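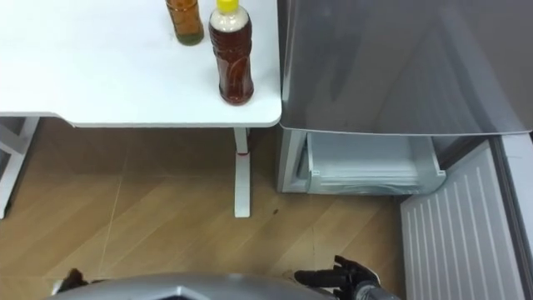
Equipment planning, Stovport site
Progress report to the program office
Prepared by Mirsad Lazarević
21 April 2019

Where the money stands

We have not bought the second robot. The line is still open in the budget and I recommend it stay open until the end of May, for reasons set out under "Hands" and "Service contract" below. The office has asked twice whether the delay puts the year's plan at risk. It puts the slide with the two robots on it at risk. The kitchen work goes on with the one we have.

Spending since the last report is small. The floor protection quote came in at 400 and I turned it down. The floor by the fridge is marked already and a few more marks won't change the results. Spare fingertips and two wrist cables came to 1060 from Gekero, delivery included, and that was 11 days late. The money set aside for a replacement refrigerator has not been touched.

The kitchen tasks

The plan we inherited lists "household appliance handling" as a single item with a single price next to it. Whoever wrote that had not tried to get a robot into a low freezer compartment. The upper door is one problem. The lower one opens close to the floor, so the robot has to reach down and forward with its body in the way, and whatever it does next it does over the inside of an open door.

For budgeting I have split the item into four: open the lower door, pull the drawer, place or remove an object, close up. Each gets its own hours and its own share of wear on the hands. The old plan gave the whole item the same hours as wiping a table, and I would like that figure withdrawn from the summary the office sends around. People are quoting it.

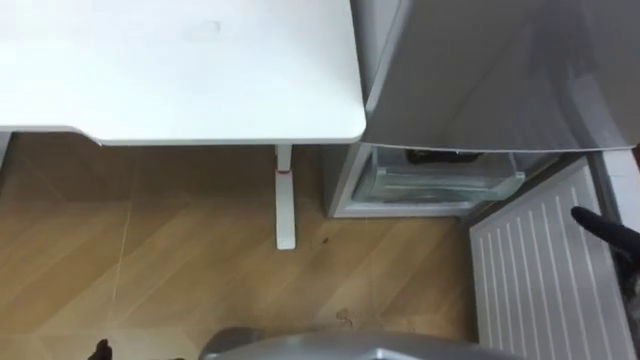 Lower freezer compartment open, clear drawer in place. Task group 2, Stovport.

The desk next to the fridge stays where it is. Gruvero's application engineer suggested clearing the whole area so the base has more room to turn. I'm sure that would help. Homes have furniture next to the fridge, though, and if we take ours out we will be paying to test a robot in a room that doesn't exist. If the office wants the easier layout for a demonstration, that can be arranged and should be charged to outreach.

Hands

Two offers are on file. Gruvero wants to sell us its new multi-finger hand as a pair, with a software license that renews every year. The first-year license is included and the price for later years was given to me as "in line with industry practice." I have asked for a number in writing and don't have one.

Perić offers a simpler gripper at 1349 per unit with no license. It does less. For a drawer with a flat front lip, less may be enough, and I would like to find that out before we sign for the other one. Perić will lend us a unit for a trial if we pay the freight both ways. I think we should say yes this week.

The vendor's video shows the Gruvero hand opening a refrigerator in one smooth move. I asked how many attempts were filmed and was told the question would be passed along. I also asked whether the refrigerator in the video was the same height as ours. Same answer.

I am not against the more expensive hand. Several of the later tasks, especially caps and small containers, may well need separate fingers. But those tasks are scheduled for the second half of the year, and I see no sense in paying for a license that runs out before we get to them.

Service contract

The contract Gekero proposes covers the arms, the base and the head unit. It does not cover fingertips, cables or "contact surfaces," and those are the parts we have been replacing. I compared it with our repair bills to date and we would have paid more with the contract than without it. Their reply is that a major arm failure would change the sum. It would. We have not had one, and the offer as written lets them take a month to respond if we do.

I have gone back with two requests: a fixed response time and a lower price that leaves out the base, which is still under the original warranty. If they refuse both I would carry the risk ourselves and keep part of the second-robot line as a reserve.

What I would not plan on

Running the robot overnight. This is in the inherited plan as a saving, and it assumes that someone is not needed in the room. We need someone in the room. The staff hours should be put back before anyone builds next year's figures on top of them.

Reselling the current unit. There is a resale value in the spreadsheet and I can't find where it came from. Two dealers I called would not quote on used equipment of this type. I have set it to zero.

Sharing costs with the other site. They have been asked, they were friendly, and they have no money.

Decisions needed

Approve the freight for the Perić trial. I can hold their offer open only for a short while.

Confirm that the second-robot purchase moves to the end of May, with no commitment to Gruvero before the license price is in writing.

Agree to the four-way split of the appliance item so that hours can be booked against it. The current time codes don't allow it, and everything is going under "general testing," where it tells us very little about what a drawer costs.

The next report will have the trial hours if the gripper arrives by then. The revised spreadsheet is in the shared folder, second tab. Please don't use the first tab, I've kept it only so the old numbers can be checked.

M. Lazarević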